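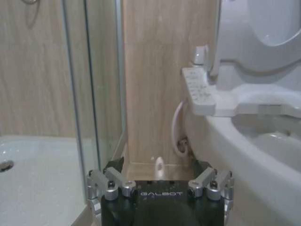 The smallest room gets its turn

I have written on this blog about the kitchen shelves, the hall closet and (twice, sorry) the drawer where the takeout menus live, so it was only fair that the bathroom should get its turn. It is a compact bathroom in every sense. The shower tray is on one side, the toilet is on the other, and between them stands a boxed-in column with a pale wood grain that I have grown strangely fond of over the years. My sister calls it the wardrobe. She once asked me where the door was.

When we first moved into the apartment on Osudley Street I hated that column. I wanted it gone. I had a whole plan for that corner, with a basket of rolled towels and a tall plant, the kind of thing you see in magazines where people seem to own one bottle of shampoo. Then Heriberto Zavala came over to look at a dripping valve for us, and while he was there I asked him what it would take to remove the boxing. He knocked on it with his knuckles, listened for a bit, and told me I was welcome to look at bare pipes every morning if that was what I wanted. I said I would think about it. I am still thinking about it, and the wood grain is still there.

What has changed is how I clean around it. For a long time I did the bathroom the way my mother did, which was all of it at once on a Monday, with the radio on and the window open, top to bottom, and nobody allowed in until lunch. That worked beautifully for her. I would put it off until Thursday, then the weekend, and by then it was a proper job and I was cross before I had even filled the bucket. So these days I do a bit at a time, and I have come to like it very much.

The shower tray gets a rinse and a wipe after the last person has been in. I keep a cloth hanging on the back of the door for that, and it takes me less time than finding my slippers. White trays are unforgiving, as anyone who has one knows — every hair, every speck of somebody's muddy ankle — but they are also very rewarding, and when it is clean the whole room looks brighter. I use a cream cleaner once a week, a store brand from Prandico that smells of lemons, and I go around the edges with an old toothbrush.

Then there is the ledge. At the foot of the column is a narrow ledge in the same wood effect, and if I could send one message back to whoever built it, it would be a question about dust. I don't know where it all comes from! I had a row of little shells along there one summer, and then some travel-size bottles, and then a candle, and each time I ended up lifting things and wiping and putting things back and wondering why I was doing it. There is one small white fitting on it now and I leave that alone. Everything else has moved out to the basket in the hall, and wiping the ledge is one pass with a damp cloth.

I would say be gentle with a wood-effect surface, by the way. I got carried away with a scouring pad in our old place and left a dull patch the size of a saucer, which I then had to look at for years. Warm water, a drop of dish soap, wring the cloth out well, and go with the grain. Dry it after. I'm sure the grain direction makes no difference at all but it feels right to me.

The corner by the toilet is the one I used to skip. A white flexible hose loops down there, near the bottom of the column, and hoses are a nuisance to clean around. I used to poke a brush in its general direction and call it done. Now I sit down on the bath mat with a cup of coffee out in the hall waiting for me, and I run the cloth along the hose by hand, slowly, and then behind it. It is a funny sort of job to enjoy, but I do enjoy it.

Next on my list is the shower curtain question, which has been going on in this family since December. I have a swatch from Clotura in a soft green and another in plain white, and everyone who visits has been asked to vote. My sister voted for the green and then asked again about the wardrobe.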